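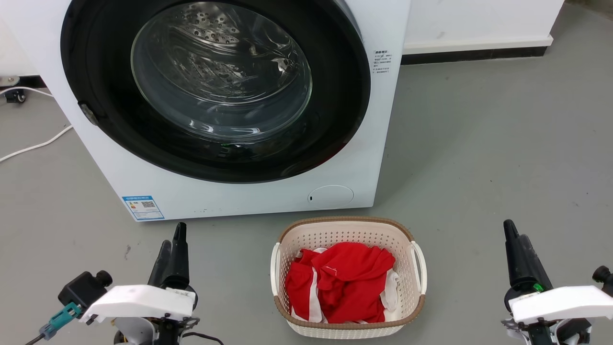
Front-loading washing machine in the laundry room, ground floor.

Report on the visit to the Collado residence, Tatgate
Prepared for the Housing and Domestic Services Group
04/06/2021

1. Purpose of the visit

The Group was invited to Tatgate by the management of the Collado residence, which opened its ground floor to visiting organisations for the first time since the building was refitted. The invitation covered the laundry room, the linen store, the shared kitchen and the drying yard. Two members attended on behalf of the Group: Leire Villanueva, who prepared this report, and Vega Bustamante, who took the notes on which sections 4 and 5 are based.

The Group is at present considering how laundry should be provided in its own three houses, where the existing arrangement (a weekly collection by an outside firm) comes to an end next April. Members had asked in particular to see a residence in which tenants do their own washing. The report therefore gives more space to the laundry room than to the other parts of the building.

2. Arrival and general arrangements

Visitors were received in the entrance hall and divided into small parties. Each party was given a printed plan and a member of the house staff as guide. The plan was clear and the route well chosen, although the sign for the laundry room is placed after the turning it refers to, and our party walked as far as the boiler cupboard before being called back.

The residence houses 200 tenants in single and double rooms. Most stay for one academic year, and a smaller number are employed in the town. Meals are not provided. Rent includes water and heating, and since the refit it has also included use of the laundry room, for which a charge was formerly made by token. The old token box has been kept and is now used for lost buttons.

3. The laundry room

The laundry room lies at the back of the ground floor and is reached by a short corridor from the stairs. It has a smooth grey concrete floor and white walls finished at the foot with a black skirting. The guide explained that the previous floor was tiled, and that the joints between the tiles had proved hard to keep clean. Members who know the tiled laundry in our own east house will recognise the difficulty. The concrete is mopped each evening and washed down thoroughly once a month.

The washing machine we were invited to examine is a white front-loader with a large round door, rimmed in glossy black, and a domed glass porthole through which the steel drum can be seen. It carries a blue and white energy label low on the front panel, with a QR code, and a small sticker in Chinese higher up on the right. We understand that the machine was bought through Drandero, the supplier which also fitted the room, and that instructions in English are kept in a folder on the wall of the corridor. We would suggest that a copy be fixed inside the room itself. Two members of our party asked where the instructions were while standing beside the machine.

The question of height was raised. The machine stands directly on the floor, and anyone loading it must bend or kneel. Management had considered raising it on a plinth but was advised against this by the fitters. The Group has several older tenants, and a plinth or a low stool would need to be looked at again in our case.

Ms Bustamante asked about the round white cover at the lower right of the front panel. The guide confirmed that the filter is behind it and that it is opened by the house staff on the first working morning of each month. A shallow tray and an old towel are put down beforehand to take the water. Coins, hairgrips and collar stiffeners are the usual finds. Tenants are asked not to open the cover themselves, following an occasion last winter when it was unscrewed during a wash and the corridor had to be closed until lunchtime.

The lower part of the front panel shows a few small specks and scuffs just above the floor. We mention this only because members asked how well white enamel-type finishes stand up to shared use. The guide's view was that marks low down are to be expected in any room where baskets are pushed about by foot, and that a damp cloth removes most of them.

The following house rules are displayed at the entrance to the room and were read out to the party:

Pockets are to be emptied before loading.
No wash is to be started after ten in the evening.
The door is to be left ajar when the drum is empty, so that it can air.
Powder is to be measured with the scoop provided.
Finished washing may be moved by the next user after fifteen minutes, and should be placed in a basket, never on the floor.

The last rule caused some discussion. One visitor felt that tenants would object to having their clothes handled by others. Management replied that the rule had been proposed by the tenants and that complaints had fallen after it was adopted. Our own houses have no such rule, and the Group may wish to put the matter to residents before the summer.

4. Booking and upkeep

Washing times are booked on a paper sheet pinned up at the foot of the stairs. An electronic system, Wukitar, was tried for one term. It worked as intended but required each tenant to register, and a good many did not do so. The paper sheet was brought back and remains in use. Ms Bustamante noted that the pencil was missing from its string at the time of our visit, and that the sheet had nevertheless been filled in as far as the end of the week.

A total of 310 bookings was recorded in the month before our visit. The busiest times are the early evening and the whole of Sunday-type rest days and public holidays; the quietest are mid-morning and the hour after lunch. Management encourages the use of the quiet hours by letting tenants book a double period then, which is useful for bedding.

The yearly sum set aside for repairs and cleaning materials in the laundry room is 975 euros. Management described this as enough in an ordinary year. It covers door seals, hoses, mop heads and the powder kept for emergencies, and it does not cover replacement of a machine, for which a separate reserve is held. The Group's houses keep no such reserve at present.

Door seals were said to be the part needing the most regular attention. They are wiped dry at the evening round, and the guide recommended an old cotton pillowcase for the purpose in preference to a sponge, which leaves crumbs.

5. Linen store, kitchen and drying yard

The linen store is a narrow room with slatted shelves from floor to ceiling. Sheets are stored by size and tied in sets with tape of different colours: blue for single beds, red for double. The arrangement is simple and could be copied in our own houses at very little cost. Blankets are kept on the top shelf, and the steps needed to reach them are kept in the kitchen, which seemed to us inconvenient.

The shared kitchen was in use during our visit and we did not stay long. It is divided into bays, each with a hob, a sink and a length of worktop. Tenants have a lockable cupboard and a marked shelf in the refrigerator. A pan of lentils was being cooked in the bay nearest the window and the cook was kind enough to answer questions while stirring. She considered the kitchen well equipped, the ventilation poor, and the rule on washing up within the hour too strict for those with evening classes.

The drying yard is paved and has lines on three sides. It receives sun until early afternoon. A covered section was added during the refit and is much used in wet weather, although sheets hung there must be folded over and dry slowly. There is no tumble dryer in the building. Management has been asked for one on several occasions and has so far declined on grounds of cost and heat, but the question is to be reopened at the autumn meeting.

6. Points for the Group

The visit was well organised and the staff were frank in their answers. Members may wish to take up the following when the laundry arrangement is next discussed.

A concrete floor should be priced for the east house laundry, together with a new skirting.

The cost of a front-loading machine should be obtained from more than one supplier, with and without a plinth.

Filter cleaning should be made the duty of a named member of staff, with a fixed day each month.

A reserve for replacing machines should be opened in the coming year, even if the first payment into it is small.

Coloured tapes should be bought for the linen cupboards in all three houses. This need not wait for the meeting.

Ms Villanueva has written to thank the management of the residence and has asked for a copy of the house rules – both the laundry sheet and the kitchen sheet – for circulation. A return invitation has been extended for the autumn, when the west house will have been repainted. Members wishing to see the printed plan of the ground floor, or Ms Bustamante's notes in full, should apply to the Group's office during normal hours.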